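Spent the morning on the Gomton teardown cell, mostly finger maintenance, and I love this job.

The gripper was at 1,938 cycles. At 300 I check every link bolt by hand — 4 minutes with a hex key, tops.

Maurya, our second cell, gets the same routine. I also re-zero the arm against the Ultberg fixture before touching a tower.

Back over the motherboards now!
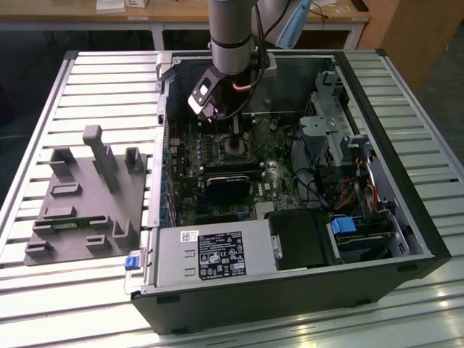
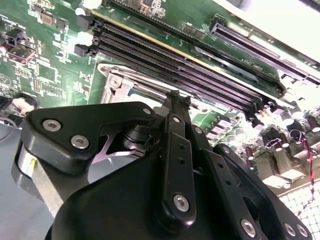
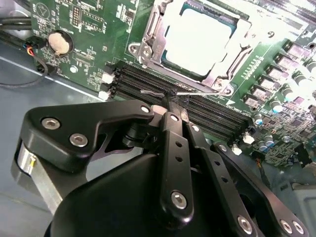
Next up is finger pads. I've been swapping them every 20 towers and I think I can stretch that if I clean the tips between boards.

Also want to reroute the cable by the last link — it needs a bit more slack for the low reaches. Will post how it goes!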